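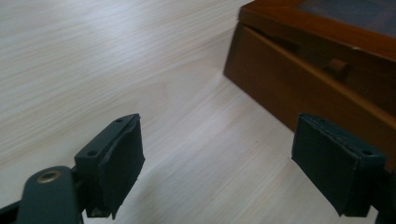 4 Comparing finger pads on the hand-held gripper

4.1 Before you start

This section covers fitting a set of pads, checking the opening, and running the comparison between two pad types on the Wastader hand-held gripper. It applies to units with the two-screw finger block. If your fingers have a single screw, use section 5 instead, as the steps for squaring the finger are different.

You will need:

The gripper, with the camera already mounted and focused (section 3)
Two sets of pads, one of each type you want to compare
The small hex key from the Tuswood kit
A lint-free cloth
A flat table, lit from one side or from above
The test objects you plan to use
A log sheet, on paper or on a computer

Allow an hour for the first comparison. Later ones are quicker.

Note: Change one thing at a time. If you fit new pads and also move the camera, you will not be able to say which of the two changed the result.

4.2 Choosing the pads

Two pad types are supplied. The Siltisix pad is the softer one and wraps over the top rim of the finger. The Correa pad is thinner and stiffer, and is cut to the size of the gripping face only. Both go on the same finger block.

Soft pads take up the shape of the object and will hold on to a rounded handle or knob with less squeeze. They also wear sooner along the top edge and at the corners. Stiff pads wear more slowly and give a more repeatable closing position, but they slip more easily on varnish and glass.

Always change both pads together. A new pad facing a worn one pulls the object to one side as the fingers close, and you will see this in the recordings as a small sideways jump at the moment of contact.

4.3 Fitting the pads

1. Open the fingers fully and set the gripper down on its side, with the camera facing away from you.

2. Undo the two screws on the top face of the left finger block. Keep them together. The screws for the left and right fingers are the same length, but the ones for the mounting arm are longer and must not be used here.

3. Lift the finger off and peel away the old pad. Start at the top rim and pull slowly towards the mount.

4. Wipe the gripping face with the cloth. Remove any glue that is left. A lump of old glue under a soft pad is hard to see once the pad is on, but it will show as a high spot in the grip.

5. Line up the new pad with the lower edge of the gripping face, then press it upwards towards the tip. For the Siltisix pad, fold the spare length over the top rim and press it down hard.

6. Check that the folded part does not cover the screw holes. Trim it if it does.

7. Put the finger back and tighten both screws a little at a time, going from one to the other. Stop when they are firm. Do not force them.

8. Do the same for the right finger.

9. Leave the pads for 27 minutes before you use the gripper. If you skip this, the pads can creep on the finger during the first few grasps.

Caution: Keep your fingertips out of the gap when you test the trigger. The linkage closes faster than it opens.

Caution: Do not put oil on the brass bushing at the arm pivot. It is meant to run dry, and oil will find its way on to the pads.

4.4 Checking the opening through the camera

The comparison is only fair if the camera sees both sets of fingers in the same way. Do this check each time you change the pads.

1. Clear a patch of table in front of the gripper. Leave the larger test object where it is, towards the back and to one side, so that you have something fixed to aim from.

2. Hold the gripper over the table with the fingers fully open and look at the live view.

3. Both pads should be in view, with table showing between them. The two fingers do not need to look the same size. A small tilt of the wrist makes one seem larger than the other, and the software allows for it.

4. Look at the inner edges of the pads. Loose threads, flaps or ragged corners should be trimmed or, if they are bad enough to hang over the gripping face, the pad should be replaced. Write down what you find. Slight wear is fine for a comparison as long as it is on the sheet.

5. Look at the shadows. Soft shadows by the fingers do no harm. A hard black shadow across the gap does, so move the lamp if you have one.

6. Save a still of the open position. Name it with the pad type and the run number.

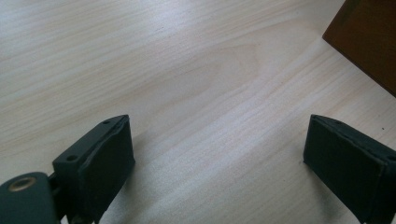
7. Close the fingers on nothing and save a second still. The pads should meet along their whole height. If they touch at the tips first, loosen the screws on one finger, square it up and tighten again.

8. Open and close the fingers 28 times at a steady pace, then repeat step 6. Compare the two open stills. If either finger has moved, a screw is loose.

Note: A plain pale table works well here because dark fingers stand out against it. A table with strong grain can also be used. If the tracker loses its place over a very even patch of table, tilt the gripper so that more of the test object comes into view.

4.5 Running the comparison

Run the first pad type from start to finish before changing to the second. Swapping back and forth puts extra wear on the screw holes and adds more chances for error.

1. Place the test object and mark its position with two small bits of tape, outside the camera's view if you can.

2. Start recording and wait for the tone.

3. Approach from the same side each time. Move at a speed you could keep up all afternoon.

4. Close on the part you are testing, hold for two seconds, carry out the movement (lift, pull or turn), and let go.

5. Back away until the fingers are clear of the object, then stop recording.

6. Mark the run on the sheet as held, slipped or missed. A slip that recovers is still a slip.

7. Put the object back on its marks.

Wipe the pads with a dry cloth after every tenth run, and between objects. Dust and crumbs on the table end up on soft pads sooner or later, so wipe the table as well.

If a run goes wrong for a reason that has nothing to do with the pads - you knocked the object on the way in, say - strike it out and do it again. Do not delete the recording. Struck-out runs are still used for checking the tracker.

4.6 Reading the results

The figures below are from our own bench, for guidance only. Yours will differ with the objects and the person holding the gripper.

Total runs recorded, both pad types: 1,192
Runs struck out: 162

Most of the struck-out runs came early on, before we had settled on a fixed approach side. We now do a short practice set before any comparison and leave it off the sheet.

Look at slips first, then at misses. Slips tell you about the pad. Misses are more often to do with the camera angle or the operator, and if the misses go up after a pad change you should go back to 4.4 and check that the fingers are square.

For small knobs and other rounded parts we fit the Siltisix pads. For flat, rigid objects with matt sides either type will do, and the Correa pads last longer. We have not tested either type on wet surfaces.

4.7 Faults

Pads meet at the tips only: finger not square. See 4.4, step 7.

Pad lifts at the top rim: not pressed down for long enough, or glue left underneath. Remove and fit a new one. Do not reuse a lifted pad.

One finger lags behind the other: check the linkage for grit, then check the arm screws.

Object turns in the grip: pads worn unevenly, or from different sets.

Live view is soft at the fingertips but sharp on the table: refocus as in section 3, then repeat the whole of 4.4.

Section revised 9 April 2022. Replaces the loose sheet supplied with earlier Tuswood kits.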